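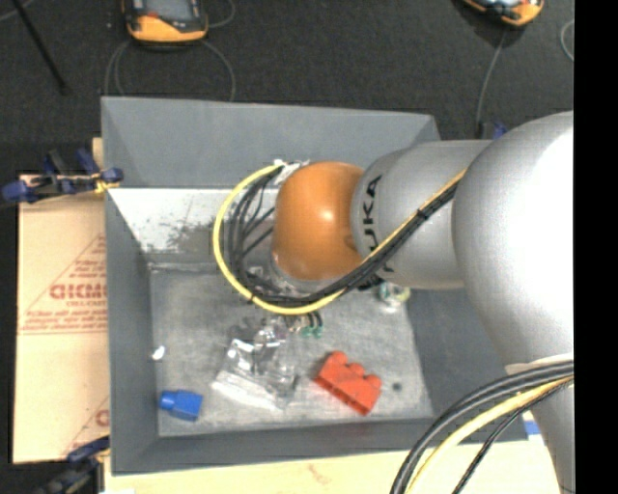 Plallthorpe Pleasure Park, season meeting, Sat 16 May. The February minutes were agreed after one correction: Sollberg had promised "a draft timetable" for the new water ride, and we have still not seen it. The meeting then took the repainting of the entrance arch. Sollberg's sample card calls its colour "sunset". Members asked for a plain orange with a gloss to it, like the rounded joint on the KUKA arm, and doubted that sunset would come out anything like that. A painted test board was asked for before any money is spent.

Gate figures. Opening day brought in 882 visitors. The report put this down to the new leaflets. Several members thought the dry weather and the free parking had more to do with it. No further leaflets to be ordered for now.

Water ride. Vamness claims 150 riders an hour. The meeting wished to know with how many boats, and who did the sums. Vamness to reply in writing.

Catering. Pylypenko wants a second kiosk by the boating lake. Takings at the first do not yet make the case. Deferred.

Season passes. 152 sold, against no target, as none was set. The marketing report described this as "very strong". The wording was not accepted.

Toilets. Block 3 still shut. Repair promised again.

Meeting closed with the lighting quote held over.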